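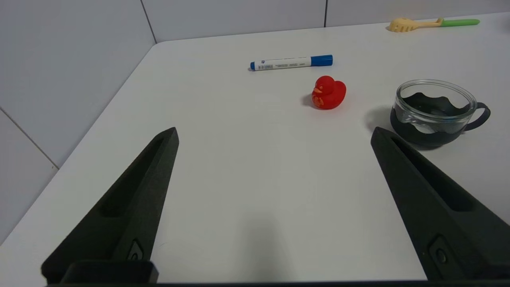 Tabletop Sorting and Tidying Sessions: Call for Participants

Holberg is recruiting adults for paid sessions in which ordinary small objects are picked up, moved, sorted and put away on a white table. The work is light and done by hand. No technical background is needed. The results go into the Masura study, a written record of how people arrange mixed items on a clear surface when they are given few or no rules.

Sessions run through July. Applications are read in the order received.

What the work involves

Each participant works alone at one table. A small set of unrelated items is laid out before the session starts. A typical set has a capped marker, a red rubber duck, a glass cup in a black sleeve and a two-tone plastic utensil. The items in a set have nothing in common on purpose. We want to know what people do with things that do not belong to an obvious group.

A session has 4 parts.

Part 1, free arrangement. You are asked to tidy the table. No further instruction is given. You stop when you consider the table tidy and say so out loud.

Part 2, sorting by rule. A printed card gives a rule, such as "by weight" or "by how often you would use it." You place the items in order from left to right. Several cards are used. You may change your mind until you turn the card face down.

Part 3, packing. You are given a shallow tray and a box with a lid. Items go into one or the other. The lid must close flat. The glass cup stays in its sleeve during this part.

Part 4, return to layout. You are shown a layout sheet and put each item back on the table to match it. Position matters, and so does the direction an item faces. The marker must be capped before it is set down.

Between parts the staff member resets the table. Please step back behind the floor line during resets and keep your hands off the surface.

The room and the table

The table has a smooth, matte white top with a rounded front corner. The walls next to it are light gray and paneled. Lighting is even and stays at the same level for the whole session. There is no window in the direct line of sight. Participants stand for Parts 1 and 2 and may sit for the rest. A stool is provided. If you need to sit throughout, state this in your application and the order of parts will be adjusted.

The room is kept at normal indoor temperature. Bags, coats, phones and drinks are left in the locker outside the door. The lockers take your own padlock or one of ours.

Time and pay

One session lasts 2 hours, including a break after Part 2. Each participant is booked for 6 sessions. They do not have to be in consecutive weeks, but all of them must fall within the booking period. Morning sessions start at 9:30 a.m. and afternoon sessions at 1:30 p.m.

Pay is by completed session and is sent by bank transfer at the end of the month. The rate is given in the booking letter. If you leave a session early, you are paid for the parts you finished. A session canceled by us with less than a day of notice is paid in full. Travel is not covered. Street parking near the building is limited, and the bus stop is closer than the public lot.

Who can apply

You must be 18 or older and able to read short printed instructions in English. You need to be able to pick up and set down light objects with at least one hand. Left-handed applicants are especially welcome, as the current list is mostly right-handed. Glasses and contact lenses are fine.

You cannot take part if you:

work for Holberg or live with someone who does
took part in the earlier Lozano drawer-sorting study
have a known reaction to rubber or to unscented surface cleaner

Participants from the Zulora kitchen survey may apply. That survey was done on paper and does not overlap with this one.

Before you arrive

Wear a top with close-fitting or rolled sleeves. Loose cuffs knock over light items, and a part that is disturbed this way has to be started again. Remove rings and bracelets. Wash and dry your hands at the sink in the hallway. Do not use hand cream on the day of a session, as it leaves marks on the table and on the glass.

Items are wiped between participants. If an item is dropped, leave it where it is and tell the staff member. You are not charged for breakage.

What we record

For each part we note the final position of every item, the order in which items were handled and the total time. Spoken remarks are written down only if they concern the task. Records are stored under a participant number. The full set for the study will hold 2,000 layouts. You may ask for your own to be removed up to the end of the booking period without giving a reason.

How to apply

Write to the Holberg recruitment desk using the contact form on this site and select "Masura" from the list. Include:

your name and a daytime phone number
which hand you write with
whether you prefer mornings or afternoons
any dates in July when you are not available
any seating or access needs

There is no interview. Applicants who meet the conditions receive a booking letter and a consent form, both of which must be signed and returned before the first session. Applicants placed on the waiting list are told so by email and may be called on short notice if a place opens.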